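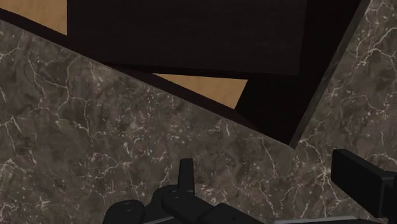

The simulated kitchen counter, looking down past the gripper.

I get asked a lot when there will be a robot that clears the kitchen after dinner. My sister-in-law asks every Thanksgiving. I said I'd write something longer than my usual answer, so I spent a few evenings reading and watching simulation runs, and I bothered a couple of people who know more than I do.

The short answer is no, not yet. The longer answer depends on what you count as a chore.

Take putting things away on a counter. I timed myself on Sunday. It took me 157 seconds to clear ours, and that includes stopping to eat the last piece of bread. I didn't plan any of it. I picked up whatever was closest, moved the oil with my elbow, and held two things in one hand.

A single arm with two fingers can't work like that. It has one hand, and every object has to be found, approached from a sensible side, gripped and set down somewhere that's free. Mwajuma Chege, who used to write motion planning code at Pasel, told me the lifting is the easy part to get right. The trouble is everything next to the thing you're lifting.

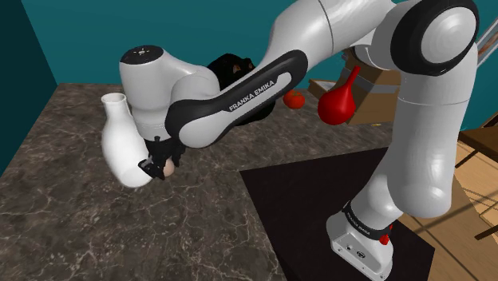 An egg shape is a good test for this. It's small, it rolls, and two flat fingers only touch it in a couple of spots. Put it right up against a bottle and the fingers have hardly any room. A person would just slide the bottle over first. You can program an arm to do that, but then it has to work out that it should, and that's a different problem from gripping.

Most of this gets tried in simulation before anyone risks real dishes. I used to think of that as cheating. Mwajuma set me straight. You can run the same counter 40 times overnight, shift the tomato a little each time, and nobody has to mop. The weak spot is contact. Real things are sticky, or greasy, or heavier on one side, and a simulated bottle is only as slippery as somebody decided it should be.

Kibet Ogola runs packing at Driretti and he had the shop-floor view. They've had arms on one line since July. He's happy with them — same box, same height, same spot every time. When they tried mixed bins, a person ended up standing beside the arm most of the shift. He went back to people for the bins and kept the arms on the boxes.

So that's where I am. If the job is the same every time, a machine can probably do it now. My counter is never the same twice, and I'll be clearing it myself this Thanksgiving. I'd still like to see an arm load a dishwasher, and if anyone reading has watched one do a full rack, cups and all, leave a comment and tell me how long it took.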